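Automation and Everyday Work
Session 7: Can it do the chores yet?
Notes by Raluca Bucur

Short version for those who skip to the end of handouts: some of them, slowly, if you tidy up first.

What counts as a chore

For this course a chore is a job that a bored adult can do while thinking about lunch. Folding towels, loading a dishwasher, swapping a part in a machine. The last one sounds harder than the first. Keep an open mind until you have read the Barkach case.

The Barkach case

Traian Moldovan's towel trial used 300 towels, all the same size, all face up in a neat stack. The arm folded 210 of them acceptably. The other 90 became what his report calls "non-rectangular outcomes." My mother would have used a shorter word. Note who made the neat stack.

Shop-floor work

Factories got their robots early by removing everything a robot dislikes. Parts arrive in trays, facing the same way. Repair work has no such manners, and the Poter line handled it by sending anything with a cable to a person.
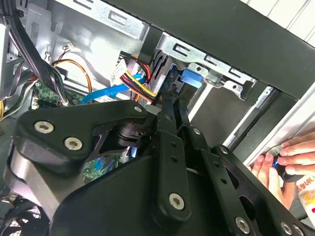

Cables are the week's real topic. A screw stays where you left it, while a wire has opinions. Suppose the task is to get a gripper down to the drive bay of a desktop computer. The blue SATA cable runs diagonally across the middle of the case, red wires bend near the drive area, and a pair of human hands is reaching in from the right. Before next time, decide which of these your plan would treat as an obstacle, and say so in writing.

Reading: Ejigu report, chapters 2 and 3. Bring one chore from your own home, described in no more than 80 words. "Laundry" is a category and will be returned ungraded.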